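Linen Service Changes for Residents of Enlow House

Beginning in May, the weekly linen exchange at Enlow House will move from the ground-floor lobby to the former mail room on level 2. The change follows a review of building services led by Janka Krajčí, Director of Residential Life, and applies to all residents who receive bedding through their housing agreement.

Over the past year the service handled 1,863 exchanges, an increase that the lobby counter was not designed to accommodate. Residents had also asked for longer hours. The new counter will open at 7:30 a.m. and close at 6 p.m., with a short break at midday.

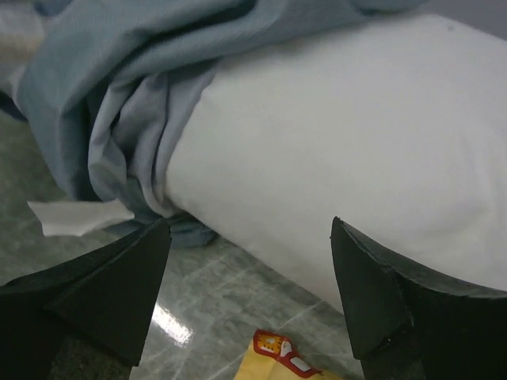 Residents are asked to bring their room card to each exchange. Items may be returned at any time during opening hours, and replacement sets will be issued at the same visit. Extra blankets remain available on request -- a fee applies only if they are not returned at the end of the lease.

The contract with Rimik, which launders linens for all 19 residence buildings, has been renewed on its present terms. Questions about billing should be directed to Javiera Ledesma in the Housing Office.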